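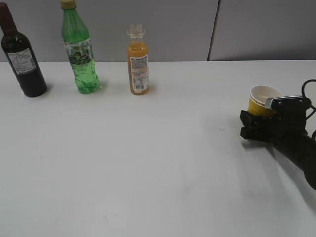
Le gobelet jaune dans la pince du kit Plurken

tilleul_78
Posté le 9 octobre 2020
Salut à tous ! Suite à mon message sur les bras de table, j'ai craqué pour le kit Plurken (bras + pince + le logiciel Furnby en version d'essai). 398 euros port compris, et j'ai mis environ 3 heures à tout monter, café inclus. Pour l'instant je lui fais manipuler des gobelets, je vise un petit service à boissons pour les fêtes de décembre, on verra bien… Côté saisie, je suis plutôt content : le gobelet est tenu bien droit au-dessus de la table. Par contre le câble qui passe en boucle au-dessus de la pince, je ne suis pas fan du tout. Quelqu'un a mieux ?

moustik
Joli ! Mais 398 euros pour lever un gobelet en carton, ça pique un peu. J'ai eu le Jismont pendant un an, moins cher et la pince serre tout aussi bien. Pour le câble : deux colliers le long de l'avant-bras, en laissant du mou au poignet.

tilleul_78
J'ai hésité avec le Jismont, je te rassure ! C'est le réglage de la force qui m'a décidé : 7 niveaux chez Plurken. Au niveau du dessus de celui que j'utilise, le gobelet s'ovalise, et là bonjour les dégâts.

Rotule
Pas d'accord avec moustik. La pince du Jismont est très bien sur du rigide, mais sur du carton elle écrase une fois sur deux (chez moi en tout cas). Et la doc, parlons-en… Tilleul, tu comptes vraiment lui faire prendre les bouteilles aussi ? 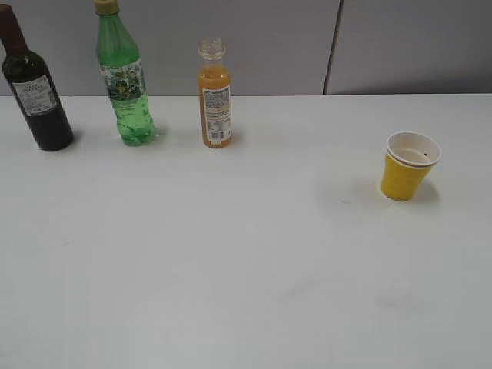 tilleul_78
Les bouteilles, c'est le gros point d'interrogation du kit. La notice annonce 300 grammes de charge utile, donc la bouteille de vin, je peux oublier tout de suite. Sur ma table de test j'ai gardé la petite bouteille de jus d'orange, nettement plus courte et plus étroite que la verte à bouchon jaune, et si je dois tenter quelque chose ce sera avec elle, mais presque vide. J'ai aussi laissé un gobelet blanc dans le jaune : il faut que j'apprenne à Furnby à attraper les deux ensemble, et le blanc dépasse juste un peu, pas terrible comme prise par le haut. Vous le prendriez par le côté, vous ?

moustik
Par le côté, oui, et assez bas. Le jaune s'évase vers le haut, si tu serres près du bord ça risque de glisser vers le bas.

Rotule
Moi je prendrais à mi-hauteur, trop bas tu bascules dès qu'il y a du liquide. Des patins en silicone Halvorsen sur les doigts et tu peux baisser la force d'un cran. Attention à la colle fournie, elle bave.

moustik
Mouais, les patins Halvorsen, les miens se sont décollés au bout de quinze jours. Je reste sur ma prise basse.

tilleul_78
Bon, je commande les patins quand même et j'essaie les deux hauteurs. Rotule, tu as pris quelle épaisseur ?

Rotule
Les plus fins. Dégraisse bien les doigts avant de coller.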